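Mollen Bench Planner

README for the planning sheet and the sample data that ships with it

What's in the folder

plan.csv is the sheet you fill in
prices_blank.csv has the column names and no prices, so you can paste in your own quotes
episodes.csv lists 1,221 simulated kitchen episodes, one row each
notes.txt holds the running comments from everyone who has used the sheet so far
check.py adds things up and complains when a row is missing a unit

Why we made it

We were getting ready to buy a two-arm setup for kitchen tasks and had quotes from Undgate and Essien that could not be laid side by side. One listed grippers with the arms, the other put them under accessories, and neither said a word about mounting plates. So we started a sheet. Then we started running the tasks in simulation first, and the sheet got a lot better, because suddenly we could see which parts of the shopping list the work really leaned on! It has been the most fun I've had with a spreadsheet, and I'd love for other small labs to take it and bend it to their own benches.

How the episodes help with a budget

Each row in episodes.csv gives the task name, the objects it calls for, the arm or arms used, the longest reach, and whether the run finished. Sort by reach and you get a very good feel for which arm length you need to pay for. Sort by arm and you find out how much of your list could be done with one arm while you save up for the second. In our case 39 tasks made the final list, and the ones that needed both arms at once were the ones we cared about most, so two arms stayed in the plan.

Columns in plan.csv

item: plain name, the way you'd say it out loud
group: arm, gripper, mount, compute, counter, props, safety, spares
qty: whole numbers only
quote_from: supplier name, or "shelf" if you already own it
unit_price: before tax
lead_weeks: what the supplier wrote down, not what they said on the phone
needed_for: task names from episodes.csv, separated by semicolons
phase: 1 or 2

Leave needed_for empty and check.py prints the row under "who wants this?" That list was long for us the first time through. Several cable kits left the plan that afternoon.

Lines people forget

Spare fingers for the grippers. Put these in phase 1.
The counter itself. Real stone is heavy and the stand under it has to be priced too.
Kitchen props. We set a line of 600 for boards, bowls, pots and a toaster, and it was plenty once we stopped browsing. Get more than one size of cutting board.
Produce. It is a running cost, so it goes under props with a monthly quantity. Rubber tomatoes are fine for setup days.
Power strips with enough room between outlets for fat adapters.
Shipping on the arms, both ways, in case one has to go back for repair.

Phases

Phase 1 is simulation plus the counter, the props and one arm. Phase 2 is the second arm and whatever the first few months taught you. If your money comes all at once you can ignore the column, but I'd still fill it in, as it makes the talk with whoever signs the order a good deal shorter. We aim to place phase 2 in May.

Known gaps

No column for floor space yet. Fulluvetti mounts come in two hole patterns and the sheet treats them as one item, so check before you order. Prices in different currencies are not converted. The episodes cover counter work only, with no drawers, sinks or ovens, so don't use the reach numbers for those.

Running the check

python check.py plan.csv episodes.csv

It prints totals by group and by phase, then the longest lead time in each phase. Python 3 is all you need.

Comments and fixes

Add them to the bottom of notes.txt with your name. New rows for the forgotten lines section are especially welcome, and I read every one of them with real delight. The newest note follows the picture from the tomato and cutting board task.
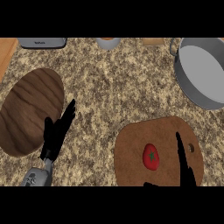
Josiane Poulain: Could you split spares out of the gripper group in the totals? I priced fingers for both arms under "gripper" and my phase 1 number looked far too high until I spotted it. I'd also like a second lead_weeks column for the date we reorder, as the fingers and the arms run on very different clocks. Otherwise the sheet worked fine with my three quotes, and I've moved the counter stand up to phase 1.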